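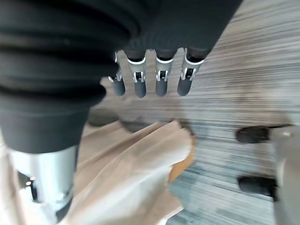 Varnel Grasp Planner: Frequently Asked Questions

Last updated Saturday, August 29, 2020. Maintained by Begoñe Ortuño.

What does Varnel do?

Varnel takes a segmented depth cloud and a hand model and returns a ranked list of pregrasp poses with finger trajectories. It does not drive motors. Execution is handled by Wullum, the joint-level controller, which is a separate package.

Which hands are supported?

Any hand with a valid URDF and a coupling file. The coupling file tells the planner which joints move together through linkages. Without it, every joint is treated as independent and most plans will be rejected by the controller.

Can I plan for two hands at once?

Yes. Set arms: 2 in the session config. Each hand is planned separately and the results are then checked against each other for collision. Simultaneous contact on one object is supported only for rigid objects.

Does it handle paper, cloth and other deformable items?

Partly. The deformable mode looks for raised ridges in the cloud and scores them as pinch candidates. It works on creased or crumpled sheets. It does not work on a sheet lying flat, where no ridge clears the height threshold. The threshold is 8 mm by default (ridge_min_height).

The planner returns "no support plane" on carpet. Why?

The plane fit assumes low surface noise. Carpet pile raises the residual above the default limit. Raise plane_residual_max in small steps until the fit holds. If you raise it too far, thin objects will be absorbed into the floor.

Why do detections drop out while the wrist is moving?

Motion blur. Frames from a wrist camera are scored for sharpness, and frames below the limit are discarded before segmentation. The log shows this as error 337. Either slow the approach segment or add a dwell before the final frame. Lowering the limit is possible but gives poor edges on soft objects.

The hand shows up in its own camera view. Is that a problem?

No, provided the self-filter is on. It renders the hand model at the current joint state and masks those pixels. Flexible covers and bellows are not in most URDFs, so add a padded hull for them. The second hand is masked the same way if its joint states are on the same clock.

Shadows are being labeled as obstacles. What should I change?

Check that you are running segmentation on depth and not on color alone. The color-only path was kept for older Dixit recordings and is off in new installs.

How do I replay a failed plan?

Run the Padia viewer on the session folder and select the plan ID. The seven most recent plans are kept by default. Older ones are deleted at startup unless keep_all is set.

Is the May release still maintained?

Bug fixes only. Coupling files from that release load without changes, but hull padding must be entered again.

Where do I report a bug?

Use the tracker. Attach the session folder, the coupling file and the controller log.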